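4.2 Tables as holding places

Of the surfaces logged in the Turkport flats the dining table came out busiest, which we did not expect going in. We had assumed the hall shelf. The hall shelf is where people say they put things (see 3.1), but the logs say otherwise – keys and post go there, hardly anything else does.

Method for this part, briefly. Households were asked to leave the table alone for one evening and note what was on it, item by item, before any tidying. 186 evening notes came back usable out of the January round. Notes with no item list were dropped. So were notes written the next morning from memory, though a few of those may have slipped thruogh. Sheets were the Sterkolmont type, two columns, one for the thing and one for "where it should live". The second column turned out harder to fill in than the first. Many left blank.

Three sorts of item kept coming up together. First, small personal things: cases, bottles, chargers, a thing with a strap on it. Second, ornaments that belong on a shelf and had wandered. Third, packaging, mostly card boxes, kept after a delivery and not yet flattened. We had coded packaging as rubbish in the pilot. Wrong. Households treat a sound box as a container in waiting, and it stays on the table for as long as it might be useful. Code changed to "kept card" for the main round, pilot notes recoded by hand.

Figure 6 gives a table of the mixed type: kept card at the back, a figurine, rounded cases and a bottle on its side grouped in front of it. The cloth is woven, with a fringe. Printing on the box, 洗涤粉清洁片组合装, refers to a set of washing powder and cleaning tablets, a product that would normally be stored nowhere near a dining table. Whether a box still holds what is printed on it can't be told from the outside, and our coding does not try. Kept card is kept card.

Grouping matters more than number, we think. On the mixed tables small items tended to gather against the largest one, box or fruit bowl or whatever, and the rest of the cloth stayed open. In the interviews this was put down to "making room for plates". Fair enough, but the same grouping was noted in households that eat in the kitchen, so room for plates cannot be the whole story. A large item seems to act as a sort of wall. Things get put up against it and then count as put away, for the evening at least.

Cloth or no cloth was recorded too. Covered tables were cleared less readily in the follow up, possibly because lifting a cloth means clearing everything in one go – people put it off. Round tables were coded the same as square ones throughout. This may be a mistake, a round table has no corner to push things into, and we come back to it in section 6.

Figure 6. Dining table, mixed type. Small items grouped before kept card; round table, woven cloth. 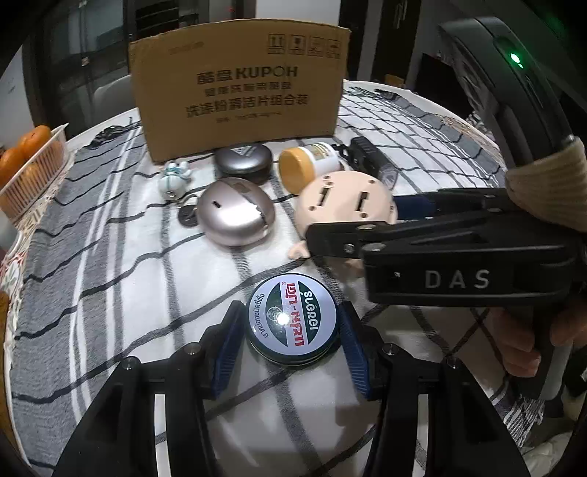
4.3 Clearing

Clearing was followed in a smaller set, 83 evenings, same flats. Households were given a lidded tray (Makori, the shallow one) and told to use it or not as they liked. Most used it for the small personal things and left the ornaments where they were. Kept card hardly moved at all. Trays filled up and then became the large item in their turn, with new things put against the side, so the effect described above simply shifted along the table.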